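The charging table is open!

If you have walked through the back room at Werkden lately, you will have seen that the long brown table has moved up against the wall and has finally got a proper job. It's our new charging table, and I am so happy with it that Erzsébet has given me a whole item in the newsletter to go on about it.

For ages we all charged our phones wherever we could find a socket, which mostly meant on the floor behind the coats (I stepped on mine twice in August alone). Then Senga Innes asked why the best table in the building was being used to hold old copies of the Lisside parish map, and that was that. The maps went up to the office, the table got a good going-over with a soft cloth, and we ran a power strip onto it so that you can plug in without getting down on your knees.
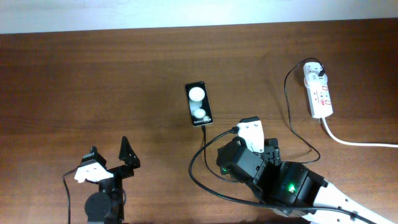
A phone with its cable on the new table, with the power strip at upper right.

I love how simple it is. You come in, you put your phone down on the wood, you plug in and you go off to your class or your workbench. Jérémie Cordier says it has changed his whole evening, and he only comes in to fix chairs!

The top itself deserves a word. It came to us from a school in Dunbar that was clearing out its library, and Kirstin Geddes and I carried it in with 19 stops to catch our breath (she counted, I swore). It's a lovely warm reddish brown with a fine grain running along it, and it looks its best with hardly anything on it. Please help us keep it that way. Bags go on the hooks and mugs stay in the kitchen – tea and power strips are not friends.

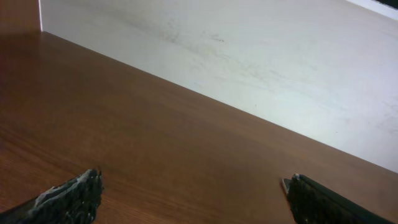
A few things to know before you plug in

Bring your own cable and put your name on it. We have a small box of spares at the front desk, but they do wander off, and the one with the green tape belongs to Senga.

Five phones at a time is plenty. If the table looks full, ask at the desk and we'll find you a spot in the office.

Laptops are welcome until 5 p.m. After that the evening groups need the space.

Please coil your cable loosely when you're done and take it with you. A tight wrap around the plug will wreck it in no time.

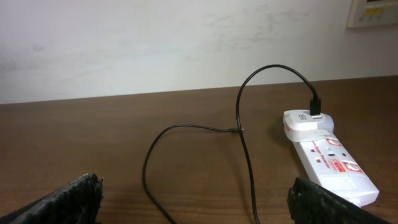

Kirstin and I spent a long time shopping for power strips, and I now have opinions. We wanted something easy to spot on dark wood, and we wanted it to protect people's phones if the power does something silly in a storm. The white one on the table seems to say "Surge Protector" in little red letters along its side, so that's the one to use, please, and don't go adding a second strip onto the end of it. The next job is the wall behind, which has picked up a fair few gray scuffs. Sorcha Sutherland has offered to lead a painting morning, and she is thinking of a soft cream. I'm voting for yellow. Come and argue with us! 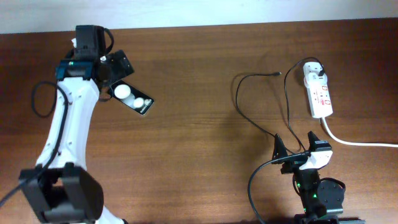 Lend a hand

Sorcha needs two more people for the painting, and anyone who owns a decent roller will be greeted like royalty. We start at 10 a.m. with coffee and Erzsébet's plum cake. Leave your name at the desk or catch me by the table, where I'll probably be charging my phone.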